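Equipment planner / buyer (part time, fixed term) - Skatville

Esel is looking for someone to sort out our kit spending for the Drimari project. Part time, 27 hours a week, starts in April if we can manage it. Short ad, we're busy, ask if anything's unclear.

What it is: household robot arms, kitchen jobs mostly. We have arms running now and want more of them, plus spares, plus a proper plan for what gets replaced when. At the moment the plan is a spreadsheet with 238 lines and three different colour codes. You'd own that.
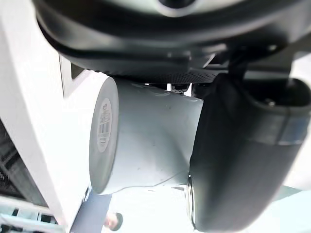
Grippers are the biggest headache in the budget. Pads, bolts, cables, mounts, all on different lead times and from diffrent suppliers. You'll need to be happy working out what a finger pad should cost us per month, and arguing about it. Same goes for the objects we handle. A white tub with a barcode on the end cap is a cheap thing to buy, but we get through a lot of small stuff like that and no one has ever costed it properly. Spare parts line for last quarter was £2490, and that was a guess.

Also on your list: getting quotes for a second kitchen bay. Sink, worktop, tap, rack, flooring, arm mount, power. Ceiling for the fit-out without the arm is about £852 a month on lease, or make us a case for buying outright.
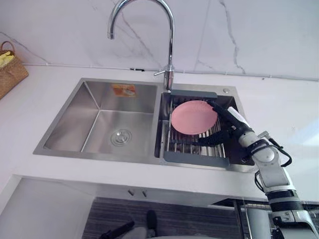

Quotes need to come in on the same template so we can compare them. Delivery, install, training and service split out please, every time. Yakubu handles our servicing at the moment and that contract is up for renewal, so you'd be in on that from week one.

You need:
Some purchasing or stock experience, any sector
Spreadsheets, properly
Willing to ring suppliers and keep ringing
OK with standing next to the machines and asking what broke

Nice to have - leasing, import paperwork, a bit of workshop time. No degree needed. No coding.

On site at least two days, rest from home. Monday is the planning meeting, 9.30, please be there for it.

To apply: CV and half a page on somthing you bought for work that went wrong. No cover letter. Send both through the jobs form on the Esel site, marked Drimari buyer.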